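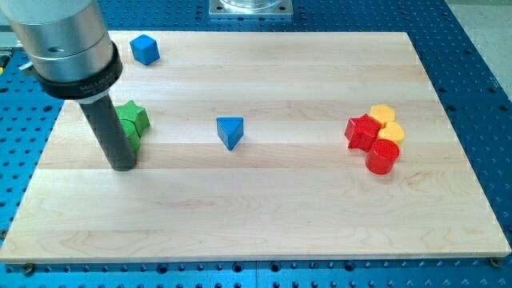
The arm over the maple board, with the shaft close to the green blocks.

Clearing a protective stop after the shaft hits the board

If your arm trips out while pushing blocks, the cause is usually the Z height. On our setup the shaft touched the wood on a long sweep, the controller saw the force go over the limit, and everything locked. We had 44 of these stops in January before we tracked it down. The steps below are for the Sotard controller, but the order should work on others.

1. Leave the arm where it is. Do not try to jog it up yet. If the shaft is pressing on the wood, a jog in the wrong direction will load the wrist even more.

2. Press the emergency stop and wait for the brakes to click in. Keep your hands off the board until you hear them.

3. Look at the tip from the side, with your eyes level with the wood. You want to know if it is touching the board, touching a block, or clear of both. The rounded tip makes this hard to judge from above.

4. Write down the fault code. Ours was 919, force limit on the vertical axis. If you get a different code, stop and look it up first.

5. If a block is wedged under or beside the shaft, leave it there for now. Release the emergency stop, clear the fault, set the speed to the lowest value and move straight up 200 mm. Then press the emergency stop again and take the block out.

6. Check the shaft for play. Grip it near the collar and try to rock it. Any movement means the mounting screws have backed out.

Finding the real cause

Once the arm is free, measure the gap between the tip and the board at all four corners. Use feeler gauges – a ruler is not good enough. Our gap was fine at the back and almost gone at the front left. The bolt there had worked loose and the board had lifted.

Tighten the front bolts a little at a time, switching from one to the other, then measure again. Lorena Painemal, who runs the Usta cell, sets hers to 4 mm everywhere and has had no trips since.

If the gap still varies, reteach the work plane with a point near each corner. Save it under a new name so you can go back to the old one.

Before you restart, run one full sweep at low speed with the blocks off the board and a hand on the emergency stop – then put the blocks back and run it again.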